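家里老人腹部手术后出院，伤口怎么护理，多久能洗澡？

提问者：小满的阿姨

我妈八十一岁，做的是腹部手术，右下腹一道口子，在医院住了8天，昨天下午出院的。出院小结上写的是“保持伤口清洁干燥，定期换药，不适随诊”，就这么一行。当时办手续的人多，我没来得及细问，回家以后才发现好多事情不清楚。

我的情况先说一下：

我妈有糖尿病，吃药控制，空腹血糖一般在8左右。平时能自己走路，就是起床要人扶。线还没拆，医生说到时候去门诊看了再定。现在伤口上贴的是一块白色的敷料，边上有点卷起来了，敷料上没有看到渗出来的东西。

想问的有这几件：

一是能不能在家自己换药。我家离医院远，坐车来回要大半天，老人折腾不起。社区卫生服务站倒是走路就到，但是不知道他们管不管别的医院做的手术。

二是什么时候能洗澡。现在是八月，我们这边热得厉害，我妈一天出好几身汗，她自己受不了，老念叨要冲个凉。

三是吃的。亲戚来看她，有的说不能吃鸡蛋，有的说不能吃鱼，酱油也不让放，说疤会变黑。我妈听了以后什么都不敢吃，昨天晚上就喝了半碗粥。

四是腹带要绑到什么时候，晚上睡觉要不要解开。

另外我哥在网上买了Momano的一种喷雾，说是喷上去就不用换药了，这个能不能用？

麻烦有经验的说一说，谢谢。

回复者：老周不出门

鸡蛋肯定能吃啊，我爸手术完天天吃，一天两个，恢复得好得很。酱油也没事，疤黑不黑跟酱油没关系。

洗澡我爸是拆完线过了几天洗的，之前就拿毛巾擦。开空调，别听人说手术完不能吹空调，别对着人吹就行。热出一身汗捂在敷料底下更麻烦。

喷雾没用过，不清楚。

回复者：Borislav Ionescu

我在外科病房做护士，中文是后来学的，有写得不通的地方请包涵。我按你问的顺序写，写得长一点。先说清楚，我没有看到你母亲的伤口，具体的事情要以给她做手术的医生的话为准。

先说换药。

你写敷料的边已经卷起来了，这个要先处理。敷料边缘翘起来，汗和灰会从那里进去，应当换一块新的。社区卫生服务站一般可以给外院的病人换药，带上出院小结和身份证，去之前打个电话问一下，有的站点换药只安排在上午。老人有糖尿病，第一次换药我建议让专业的人来做，你在旁边看着，看清楚伤口现在是什么样子，以后才有比较。

如果医生同意在家里换，步骤是这样的。

换之前关掉风扇，把桌面擦干净，东西先摆好：无菌敷料、无菌棉球或者纱布、医生让你用的消毒液、一个装垃圾的袋子。用肥皂和流动的水洗手，手心手背、指缝、指甲边都要洗到，用干净的纸擦干。

揭旧敷料的时候让老人平躺，一只手按住旁边的皮肤，另一只手顺着皮肤的方向慢慢揭，不要往上猛拉。老人的皮肤薄，胶布一拉就可能带下一层皮，这种破皮比刀口还难养。要是粘住了，用无菌生理盐水浸湿，等几分钟再揭。

揭下来以后再洗一次手，然后看伤口。消毒从刀口开始往外擦，一个棉球擦过就丢掉，不要再擦回来。等消毒液自己干了，再贴新的敷料。不要用嘴吹，也不要用扇子扇。

双氧水和高度白酒都不要用。有些家里习惯用这些东西，它们会伤到新长出来的组织。

多久换一次，看医生的要求。干净、干燥的伤口不需要天天换，敷料湿了、脏了、卷边了就随时换。

换药的时候看什么，我多写几句，很多家属换是换了，眼睛没有看。

刀口两边的皮肤有一点发红，轻轻碰有一点疼，在早期常见。红的范围一天比一天大，摸上去发烫、发硬，疼得比前一天厉害，或者流出来的东西变浑、变黄绿、有气味，这些都要去看。体温每天早上和晚上各量一次，记在纸上。到了38度或者更高，或者人发冷发抖，当天就去医院，不要等到复诊。

还有一种情况，伤口忽然流出很多淡红色的水，或者老人咳嗽的时候说肚子上“崩”了一下，要马上让她躺下，腿弯起来，用干净的湿纱布盖住，打急救电话。看到有东西从伤口里出来，不要往回推。也不要给她吃喝。

糖尿病人还有一点，感染的时候不一定发烧，疼也可能不明显。血糖忽然比平时高很多，也要当作一个信号。你写空腹在8左右，手术后这段时间建议测得勤一些，数字和体温写在同一张纸上，复诊的时候带给医生看。药不要自己加，也不要自己停。

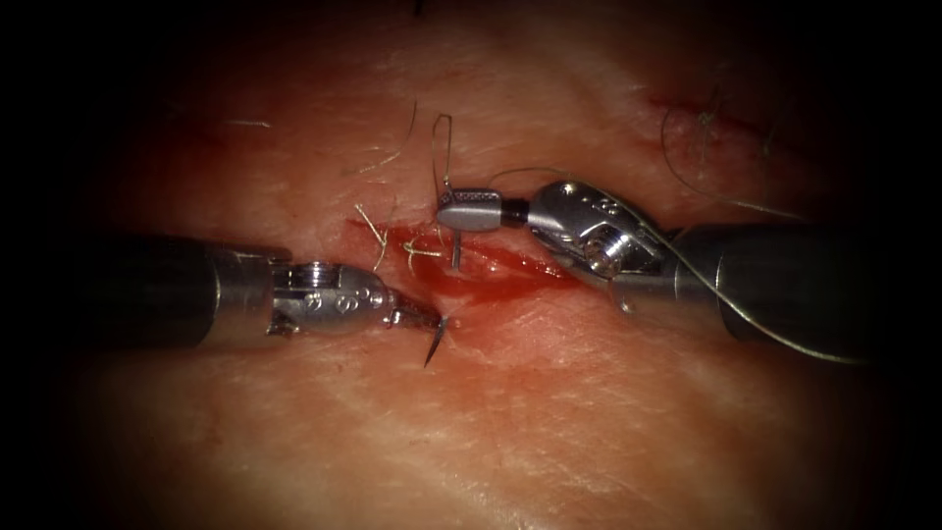
再说洗澡。线没有拆之前，每天用温毛巾擦身，腋下、腹股沟、后背这些地方出汗多，可以一天擦两次，擦完换干的棉布衣服。头可以洗，让她坐着往后仰，或者躺在床边洗，注意水不要流到肚子上。有的医院允许手术后比较早就淋浴，贴防水敷料，时间很短，这个要问你们自己的医生，各家的规定不一样。拆线以后，等针眼都长好、没有渗液了再淋浴，通常要隔一两天，老人和糖尿病人多等几天稳妥。第一次洗不要超过十分钟，水不要太热，浴室放一把不滑的凳子，旁边要有人。泡澡和游泳要再晚得多，到复诊时问。

空调可以开，27度上下，风不要直接对着人。这一点上面那位说得对。

吃的方面，鸡蛋、鱼、瘦肉、豆腐、牛奶都可以吃，除非她本来就过敏，或者医生说过她的肾功能不好要限制蛋白。伤口长好需要蛋白质，只喝粥是不够的，而且白粥升血糖很快，对她不合适。胃口不好就少吃多餐，一天分成5到6次，粥里放肉末或者蛋花，软米饭配蒸鱼。蔬菜煮软一点。水要喝够，大便不能太干，用力排便会让腹部的压力变大。三天没有大便就打电话问医生，不要自己买泻药。

酱油不会让疤变黑。疤的颜色和晒太阳、和个人的体质有关系。

腹带，下床走路和坐着的时候绑，平躺睡觉可以解开，医生另有要求的除外。绑的松紧以能伸进去一只手掌为准，太紧了她呼吸会浅，不敢咳痰，容易得肺炎。绑多久看手术的种类，多数要几个星期，有的要更长，复诊的时候问。起床的时候先侧过身，腿放到床边，用手肘撑起来，你扶她的肩膀和后背，不要拉她的胳膊。咳嗽的时候让她双手抱一个小枕头压在肚子上。

每天要走一走，在屋里走就可以，早中晚各走几分钟，慢慢加。一直躺着腿上容易长血栓。一边小腿肿了、疼，或者忽然气喘、胸口疼，也要立刻去医院。

最后是你哥哥买的喷雾。我不知道这个产品，没有办法说它好还是不好。请你看包装上有没有医疗器械或者药品的注册号，说明书上写的是用在完整的皮肤上还是可以用在伤口上。不管哪一种，没有拆线的刀口上不要自己加东西，把瓶子带给医生看了再说。喷了也不能代替换药。

回复者：栀子花茶

补充两个小事。

换药的敷料去医院门口的药店买，跟店员说要大一号的，四边离刀口多留一点，太小的贴不牢。我婆婆对胶布过敏，贴一圈红疙瘩，后来换成低敏的那种就好了，贵几块钱。

还有就是裤子。别给老人穿松紧带正好勒在刀口上的裤子，我们那时候找了条大两号的睡裤，腰提到刀口上面去。夏天穿宽松的长裙子更省事，上厕所也方便。

复诊的号提前在手机上挂，老人用自己的身份证，别挂到你名下，我就挂错过一次，白跑一趟。

提问者：小满的阿姨

谢谢各位，写得很细。今天上午带我妈去了社区站，护士看了说可以在他们那儿换，带出院小结就行。敷料换了大的。护士说伤口长得还可以，有一点红，让我们接着看。

中午蒸了鸡蛋，吃了一个。喷雾先不用了，收起来了，等复诊带过去问。

体温和血糖我拿本子记上了。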